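In defence of owning fewer clothes (and ironing none of them)

22 Mar 2026

I have a confession that will horrify my mother's side of the family. I haven't ironed anything since December, and that was a tablecloth, and I only did it because guests were coming and there was a crease down the middle you could have lost a sprout in.

What started me off was moving flat. I came from a fairly roomy place in Sutholm to a much smaller one up the hill, and the removal firm charged by the box. You've never thought so hard about a cardigan until you're paying to have it driven across town! I sat on the floor with the whole lot tipped out around me and wrote a list, because I'm that sort of person, and it came to 412 items. That included socks (as pairs, I'm not a monster) but still. 412! I wear the same jumper four days out of seven.

So I got rid of most of it. Some went to the charity shop, some went to my sister, who has already given half of it back, and a bag of tired old T-shirts became dusters. I kept what I reach for when I'm running late. My feeling now is that the clothes you grab in a hurry are your real wardrobe and everything else is a sort of museum you have to dust. 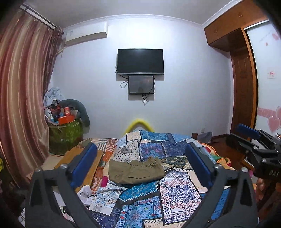 People do get cross about this, I've noticed. Say you own three pairs of trousers and somebody will ask what you do for weddings. I go to a wedding every other year at most, and I wear the blue dress, and the bride has yet to send me home. The other thing they say is that it's easy to be smug about having less when you could afford to have more, and I think that's fair. If you've gone without, a full cupboard is a comfort, and I wouldn't dream of telling my gran to hand over her coats. My quarrel is with the shops.

Take Gimamska, which sends me an email nearly every morning. I bought one pair of leggings from them, years ago, and you'd think we'd been engaged. The last email boasted of 3,000 new styles for spring. Who is that for? I couldn't look at 3,000 of anything, let alone try them on, and I bet most of them are the same top with a different sleeve. The leggings went at the knee, by the way, before I'd had them a year.

Compare that with my Drarnero coat, which cost me £59 second-hand and felt like a terrible extravagance at the time. It's had two new zips and a pocket sewn back on, all done at the little repair place on Erdem Street, where they tut at you but do lovely work. It's on its 5th winter with me and goodness knows how many before that. I'd be sad to lose it, and I can't say that about many things with a hood.

Back to the ironing, though, which I do feel strongly about. When you own less you wash more often, in smaller loads, and you hang things up straight away because you need them on Thursday's sort of notice (tomorrow, in other words, or tonight). Shake it, hang it, smooth it down with your hands. It's fine. It looks like a shirt that a person has been sitting down in, and that's what it'll look like by ten in the morning whatever you do.

My mother doesn't agree. She irons pillowcases and she irons tea towels, and I once caught her doing a pair of pants. She says it's relaxing with the radio on, and I've told her she's very welcome to come round and relax at mine.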